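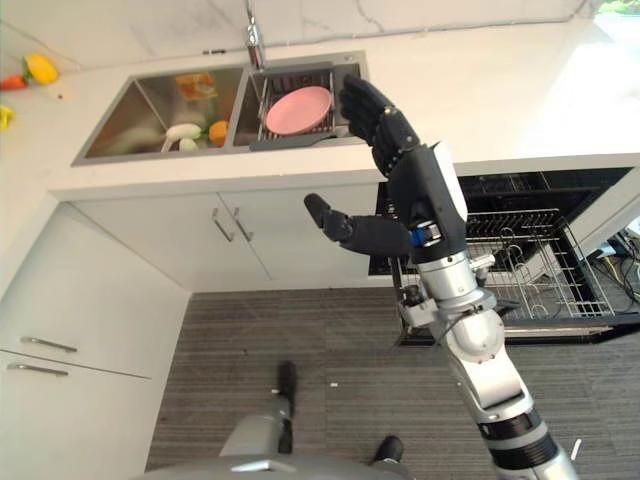 Flilldale Household Robotics – Demonstration Collection Team

Frequently Asked Questions for New Operators

Most of these come up in the first hour. The rest come up at 4 p.m., when everyone is tired of plates.

What am I being asked to do?
You drive the robot through kitchen chores while it records what its cameras see and what its joints do. One complete go at a chore is an episode. The episodes become the examples that Plirelska, our learning system, is trained on. You are the good influence.

Do I need to know how to code?
No. You need to know how to put a plate in a dishwasher. This disqualifies more people than you would think.

How many episodes are in a shift?
The target is 60. New operators usually land closer to 30 in their first week, and we would much prefer 30 clean ones to 60 that look like a bar fight.

Why is there an orange in the sink with what looks like a ladle or scoop?
We mix things up on purpose. If the left basin only ever holds cutlery, Plirelska learns that left basins are made of cutlery. Real sinks contain produce, packaging and regret. The layout card tells you what goes where, down to whether the carrot lies beside the pepper on the counter.

How should I start an episode?
Feet planted, head tipped down so the sink and the dishwasher are both in view, right hand up and open with the thumb out to the side. Hold still for a slow count of two, then go. Please don't wave. We have 41 episodes from February that begin with a wave, and for a while the robot greeted the dishes.

Does the dishwasher start open or closed?
Check the card. For "load plate" it starts open with the lower rack pulled out. For "open and load" it starts closed, and you have my sympathy.

I dropped the plate. Should I delete the episode?
No! Stop, mark it as a drop, and reset. If you can pick the plate up again smoothly, do that first and mark it as a recovery. Recoveries are worth a lot to us. What we can't use is thirty seconds of the hand hovering while you say things into the headset.

Does it record what I say into the headset?
Yes.

Can I be fast?
You can be steady. Operators who rush teach the robot to rush, and it doesn't have your reflexes. Take the same path you'd take at home with someone asleep in the next room.

What if I'm left-handed?
Fine by us. Right-arm tasks are still done with the right arm, so give yourself a few practice rounds. Jaruwan Meesuk runs the practice sessions and is very patient, up to a point she will tell you about.

Where do the cables go?
To the side, off the path of the feet. If one has crept into the walking area, pause and call for a hand. Do not kick it clear with the robot. It has been tried.

Who decides whether my episodes are any good?
Sakda Boonyarit reviews every batch in Yimyam, our labeling tool. He leaves short notes. "Thumb" means you closed the thumb too early. "Why" means he would like to talk to you.

When will the robot be able to do this by itself?
We run a test after every 200 accepted episodes on a given task. It gets better at some things and develops opinions about others. Results are posted next to the Werness kitchen door, on the sheet with the coffee ring.

Can I take the pepper home?
No. It's on the card for tomorrow.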